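Search this site Enter keywords Go

FOR RELEASE IN JUNE

Biltanum Publishes Results of Kitchen Chore Trials

ZOSBERG – Biltanum today published the results of its spring trials of robot arms on everyday kitchen work. The company set out to learn which chores an arm can finish with no help from a person, and which ones it still can't. The short answer is that moving things is going well and preparing food is not.

The trials covered 1020 attempts at tabletop chores, all done with a single arm at a fixed table. Chores included putting fruit on a tray, moving a package from a plate to the counter, opening and closing a toaster oven, turning a knob to a set position, and wiping up crumbs. An attempt counted as finished only if the chore was complete and nothing had been dropped or damaged. If a person touched the table, the attempt was scored as a failure.

Soft fruit was the part of the program that took the longest to set up. The arm made 202 attempts at placing strawberries and bananas, and 187 of them were finished. Most of the failures were bruised strawberries. Peeling was tried separately and dropped from the schedule after 74 attempts, none of them finished. For the remaining fruit work, any peeling was done by hand.

Oven doors gave mixed results. The arm could open a door it had worked with before, but a small change in where the oven stood was often enough to make it miss the handle. Knobs were harder than doors. Wiping was reliable on dry crumbs and poor on anything sticky.

"People ask us when they can buy one for the house, and I tell them I don't have a date," said Ronaldo Saludo, who managed the trials for Biltanum. "It can put the strawberries where you want them. It can't make you breakfast. A person does these jobs faster, and cleans up along the way."

Speed was not scored. Biltanum will add timed chores in the next round, along with two new tasks, loading a dish rack and folding a kitchen towel. The next round will be run at the company's Verkberg site, where the tables are set up in a working staff kitchen and the dishes, ovens and lighting change from day to day.

The full results, including the list of chores and the scoring rules, are available from the Biltanum press office on request. Shops and food service businesses that want to propose a chore for the next round can write to the same office.

Contact: Biltanum Press Office, Zosberg | Copyright Biltanum. All rights reserved. | Back to top

Recent releases
Biltanum Opens Verkberg Test Kitchen
Shelf Stocking Trials: What We Learned at Cabrera
Scoring Rules for Household Chores, Revised 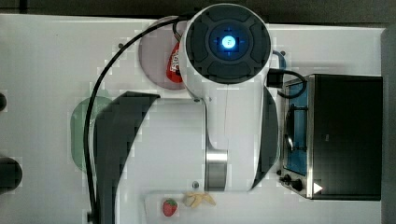
Cabrera wrote in to say that the scoring seemed fair but that leaving out speed made the fruit numbers look better than they are, and that a shop would want to know how long each strawberry took before anything else.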